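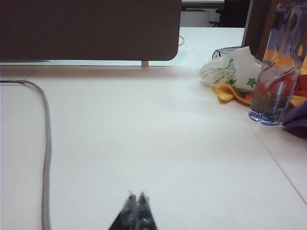 3.2 Recueil des démonstrations

Les démonstrations ont été recueillies à Grekosham, sur un plan de travail de bureau laissé tel quel, avec ses câbles et ses objets courants. Deux modes ont été comparés. Dans le premier, l'opérateur saisit le poignet du bras et le conduit à la main, les moteurs étant réglés en compensation de gravité. Dans le second, il reste à distance et pilote le bras au moyen de la console Flement, avec pour seul retour le flux de la caméra de poignet et celui d'une caméra fixe. La tâche est la même dans les deux cas : prendre une éponge et la déposer dans une barquette, ou l'en retirer.

Chaque opérateur a fourni 5 séries par mode. Le corpus complet compte 3 000 essais, dont 800 ont été écartés parce que le préhenseur avait heurté la barquette ou que l'enregistrement présentait des lacunes. La position des objets était modifiée à la main entre deux essais, sans gabarit. Les trajectoires ont été rééchantillonnées puis segmentées avec Jeltamix, le début de la prise étant fixé à l'instant où la commande de fermeture est émise.

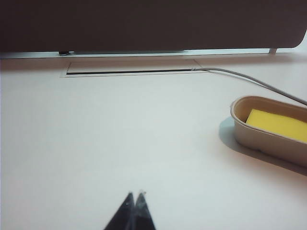
Un relecteur nous a objecté que le guidage manuel avantageait l'opérateur, qui sent le contact directement dans le bras, et que la comparaison des durées n'avait dès lors guère de sens. Nous avons maintenu cette comparaison, mais les durées sont désormais données par phase (approche, prise, transport, dépose). L'écart entre les deux modes se concentre dans la prise. En approche, les opérateurs à distance suivent des trajectoires plus hautes et marquent un arrêt avant la descente, que la politique apprise reproduit fidèlement. 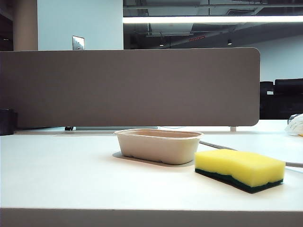
Figure 4. Espace de travail vu par la caméra fixe.

La politique a été entraînée séparément sur chaque sous-ensemble, puis évaluée sur 605 configurations absentes de l'apprentissage. Les échecs relèvent surtout de l'orientation de la pince au moment de la descente. Lorsque l'éponge est posée à plat, légèrement de biais par rapport au bord du bureau, comme sur la figure 4, le préhenseur doit tourner avant de descendre. Les démonstrations guidées à la main contiennent cette rotation dès l'approche ; celles pilotées à distance la reportent souvent au dernier moment. Le critère de Laing, appliqué aux angles de poignet, sépare nettement les deux groupes. Nous n'avons pas cherché à corriger ce décalage avant l'apprentissage, et les résultats de la section 4 portent sur les trajectoires telles qu'elles ont été démontrées.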